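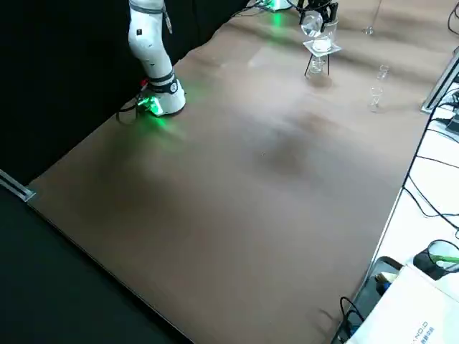 Chapter 2
Glassware, Liquids, and the Limits of the Household Machine

Handling glass is among the oldest tests of a household helper, and it remains one of the hardest to pass. A person setting a table judges the weight of a vessel, finds its rim by eye, and adjusts the grip without thought. A machine must be given each of these abilities separately. This chapter asks how far that work has come and whether chores of this kind can yet be left to automatic equipment. 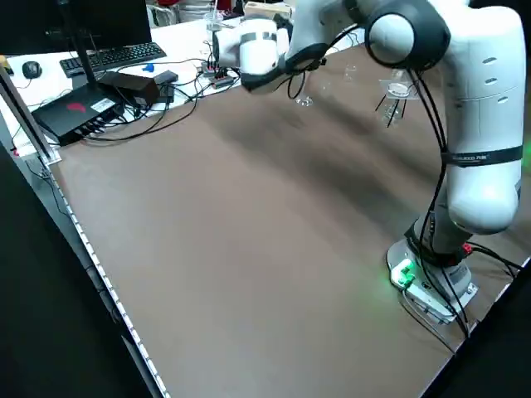 Three difficulties recur in the literature. The first is sight. Clear material returns little to a camera except highlights, and a stemmed wine glass on a brown tabletop may almost disappear against the surface beneath it. The second is grip, and the third is the movement of liquid during a lift. Section 2.1 treats sight through the Trimley trials, in which 238 of 500 attempts ended with the glass upright and in its assigned place. Section 2.2 compares the Pridance and Urnov methods of controlling grip force.

Students should review the Sastry scale before proceeding, as it is used in all tables. The problems at the end of the chapter draw on the full Trimley record of 1,883 attempts.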